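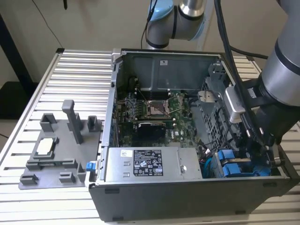
Desktop cell, tower on its side, arm over the drive bay end. Fixture plate at left.

Progress report, disassembly planning software
Project: Tralar
Prepared for: Firier program office
Period: through end of May

Short version: perception is on schedule, planner is ahead, recovery behavior is behind. Spend is on plan. One decision needed from you, see the end.

Status by work item

Perception. New part detector is in. Trained on 3000 labeled views from the wrist camera and the fixed camera together. Finds sockets, memory slots, drive latches and connector ends well enough to plan on. Screws are still weak, mostly on bright sheet metal where the head and the panel come out the same gray. We tried more exposure settings first (didn't help much), then went to taking two views a few degrees apart and keeping only what shows up in both. Slower but the false hits dropped a lot.

Cables are the real problem. The detector sees them fine. What it can't do is say which one is on top, and the planner needs that before it picks an approach. Right now we treat every cable as a keep-out tube with extra padding. Safe, but it closes off approaches that a person would take without thinking.

Planning. The old planner worked from a fixed part list per model of tower. That is gone. The new one builds a removal graph from what the cameras report, so an already missing part just drops out of the graph and the rest gets re-ordered. Matters for us becuase the towers Jurholm sends are rarely complete. Planning time is down to 2 seconds for a typical case, with padding on. Did not expect to be there before summer.

Control. Force limits moved out of the skill scripts and into one config file. Should have been done at the start. Every skill now reads the same limits and logs when it hits one. Approach speed inside the chassis is capped lower than outside, the switch happens when the gripper crosses the plane of the case opening. There was a bug where the cap released one step early on the way out. Fixed, test added.

Tooling. Replay viewer works. Loads a run, lines up both cameras with joint angles and force, lets you scrub. This has saved more hours than anything else on the list and it was not in the original plan. Trương, the run database, has 887 runs in it now, all searchable by skill and by how they ended. Older runs from before the log format change are not converted yet, low priority.

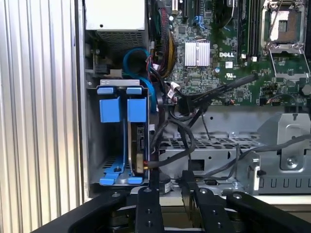 Wrist camera view, gripper near the drive cage. Blue carriers and latches, black cables trailing through the middle of the case.

Views like this one are where the padding hurts. Cables running across the lower part of the board and past the drive connector, each with its tube, and the planner is left with a narrow way in to the cage. The gripper's own fingers take up a good part of the lower image as well, so we mask them before detection. Mask is computed from the finger opening. It was static before, which gave us phantom parts any time the fingers moved.

Behind schedule

Recovery. When a grasp slips the system should back out, look again, re-plan. Backing out is done. Looking again is done. Re-planning from a half-pulled part is not, the graph has no state for "partly out". We add one next month. Until then the run stops and waits for an operator. Of the runs in Trương that stopped early, 18 are this exact case and we will use them as the test set.

Calibration drift between the two cameras. Small, shows up over a long day. Daily re-check at 8 am for now, an automatic check is written but not reviewed.

Next period
- partly-out state in the graph, replay test set against it
- cable ordering, first try using depth from the two-view trick
- screw detector retrain
- convert old logs if theres time

Decision needed

Cable ordering could go deeper than we scoped. Option one, keep the padding and accept that some layouts get refused. Option two, move the hours set aside for the operator screen to cable work and ship the screen later in a plainer form. We prefer two. Need an answer before the June planning call, the screen work starts right after it.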